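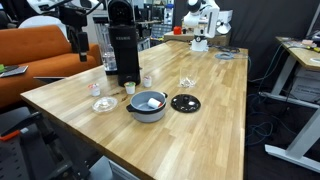 Workplace automation (small-task robotics)

Workplace automation, in the sense I'm using it on this page, means handing a job that somebody does by hand to a machine that can do it with less watching. I've written most of the entries in this section of the site, and this is the one I get asked about most, so it's longer than the others and I do wander a bit. I work in a robotics lab myself, on the small-task side, which covers arms that pick things up, move them and put them down in places where people also work.

What counts as small-task work

Think of the jobs that take a person a few seconds and no thought. Putting a lid on a pot. Lifting a coffee pod out and standing it next to the machine. Passing a part along a bench. A person does these while chatting, and an arm needs weeks of practice to do them half as well! Our own table has a Keurig coffee maker on it, a grey pot with two black handles, and a handful of pods with coloured tops, and I can tell you that the pods have taught me more humility than any exam did.

Household things are popular for this sort of work. They're cheap, they come in awkward shapes, and everybody in the room already knows what a good result looks like. Lids are a favourite of mine. A glossy black one throws bright reflections all over the place and a clear plastic one hardly shows up except round the rim, so between them they give a vision system a proper headache.

How a task gets taught

There are two broad ways, and most places mix them. The older way is to write down every position and have the arm go through them in order. It's quick and steady, and it falls over the moment someone nudges the pot. The newer way is to show the arm the task again and again, with a person guiding it, and let the software work out what the attempts have in common.

For our lid task we recorded 1,446 attempts before I was happy to let anyone else see it. The pod task went to 3,297, partly because a pod can end up standing, lying on its side or upside down, and each of those wants a different approach. Korkor Quaye, who ran the pod sessions, did them in blocks of 50 with a walk in between, and I'd recommend the walk to anybody starting out.

What changes for the people

I'm always a bit surprised how little gets written about this, considering it's the bit people want to hear about. The first thing that changes is the pace. Work that used to come in one long stretch gets chopped up: you set something going, do ten minutes of something else, come back, sort out what went wrong and set it going again. Some people love that. Others (me, on a bad day) find they've lost the thread of three jobs at once.

The second is what you're tired from. When Edmont, a packing firm I visited in September, moved its tray loading over to arms, the loaders told me their shoulders felt better and their heads felt worse. They'd gone from lifting to watching, and watching is hard going. The firm had almost 200 people on that site and the move touched only the tray line, yet the canteen talk was about nothing else for a month.

Then there's tidying. A robot workplace has a lot of cable in it — on the tabletop, over the bench, on the floor — and someone has to know which one goes where. That knowledge rarely appears in a job title. At Edmont it sat with two former loaders, who were eventually put on a higher grade for it after a fair bit of grumbling on all sides.

Jobs and pay

Do people lose work? Sometimes, yes. I don't think an article like this should be coy about it. Wokine, a bottling outfit, simply stopped replacing people who left, so no one was sacked but the night shift got smaller every year. Proler did it differently and agreed the new roles with its staff before the first arm was bolted down. That took longer, and the staff I spoke to were a good deal more cheerful about it.

Related terms

Teleoperation: a person steers the arm directly, often to record examples.
Gripper: the part on the end of the arm that does the holding.
Reset: putting everything back to the start between attempts, usually by hand.
Pascu sheet: a one-page log of faults and fixes, named after the workshop where I first came across it.

Page last changed Tue 28 November, when I rewrote the part on pay.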